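Bultell Publishes Gripper Comparison, Advises Buyers to Be Careful With It

January 16, 2020
By the Bultell press desk
14 shares | 3 comments

Bultell, which tests robot parts for small companies, today released its comparison of two low-cost grippers, the Tenico and the Nikzad. The report does not name a winner. Bultell says the results are too thin to support one and that several claims now used to sell grippers in this price range deserve the same doubt.

Each gripper was run through 80 pick attempts on the same arm, with the same controller. The work was done on a kitchen counter next to the sink, on a red plastic tray that held push buttons, toy blocks and a small plush tiger. Bultell chose household clutter after reading sales sheets in which every part tested was a clean metal cube.
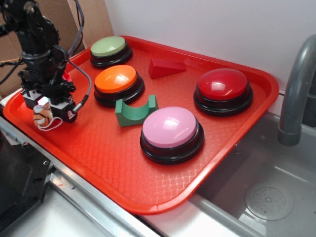 What the Tests Can and Cannot Show

A soft toy is an easy thing to hold. Fabric gives, and a gripper with poor force control can pass on plush and fail on a hard block with sloped sides. Bultell reports the two kinds of object separately for that reason and asks vendors to do the same. A single success rate across mixed objects, the report says, tells a buyer very little.

The trials also ran under even light against a plain white wall. That is kind to any camera. Bultell did not test glare, shadows or a busy background, and it makes no claim about them. Glossy button caps gave the vision software some trouble even so — the report lists 6 attempts that were thrown out when the software lost track of a cap.

Camera placement was changed once during the work. Scores from before and after the change are printed side by side and should not be added together.

The tray layout kept the large buttons in place while the tiger and other small toys shared the open space between and beside them. An arm that can reach a toy on an open table may still bump a button on the way in, and Bultell counted any such contact as a failure.

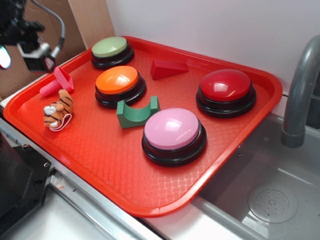
Claims Still Unproven

Both grippers are sold with a promise of 500 hours of use before service. Bultell ran neither one long enough to check and has marked the figure "vendor claim" wherever it appears.

A second round, using the Tarkena controller, is planned for later in January. It will cover three more objects. Bultell does not expect it to settle the question — only to narrow it.

The full report, with all failed attempts included, is free on request from the Bultell press desk.

Recent Releases
Tarkena Controller: First Notes on Setup Time
Why We Stopped Printing Single Success Rates
Reading a Gripper Sales Sheet
Wrist Cameras and Fixed Cameras: What We Could Not Measure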